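Geerts white tabletops - frequently asked questions

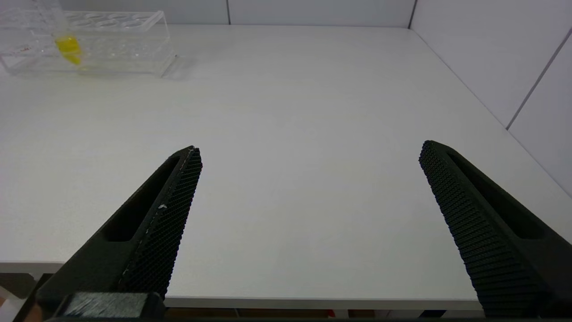

Off-white top, matte finish, under even light

What colour is the top?
A soft off-white. It can look slightly greyer in shaded spots, so order a sample before matching it to a wall colour.

Is it glossy?
No. The finish is smooth and matte.

How do I clean it?
Wipe with a damp cloth and mild dish soap, then dry. For pen or coffee marks, leave a little baking soda paste on for 10 minutes and rinse. Don't use scouring pads.

Can I put hot pans on it?
Use a trivet - heat marks aren't covered by the warranty.

Do the legs come with it?
No. Tops and legs are sold separately. The Tutberg legs fit all our tops.

How much is a sample?
Samples are free. Postage is charged on orders of more than 10.

Can I return a top?
Yes, within 40 days, unused and in its original packaging.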